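Laundry and Folding at the Lirnusham Workroom

The linen store handles nearly 500 pieces in a busy month, mostly shirts, trousers and dark everyday wear. Shirts are folded to a width of 23 centimeters so they fit the Oter shelves.

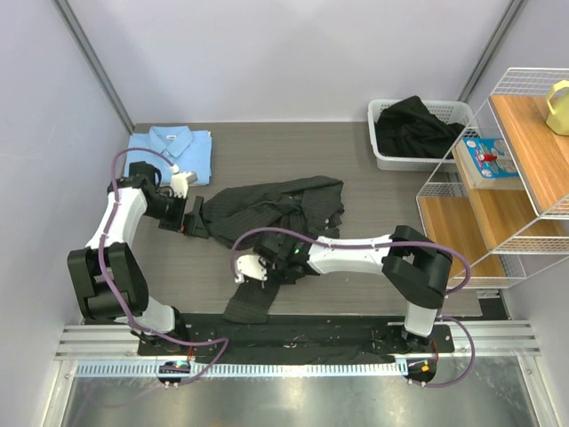
Ollora Nseir

Dark garment on the folding table – charcoal, with a fine ribbed or striped texture, still crumpled through the middle. One long flap ends in a broad, straight hem near the front edge. A folded shirt is on the table too, and there is a laundry basket toward the back.

Ribbed fabric takes more smoothing than plain cotton. We lay a piece out flat, bring the long parts in first, then fold up from the hem. Thick seams go on the inside – they leave a ridge in the stack otherwise.

Dark items are washed at 60 only when the label allows it, and they are kept apart from the whites until they are on the shelf. More from the drying room will be added to page 2.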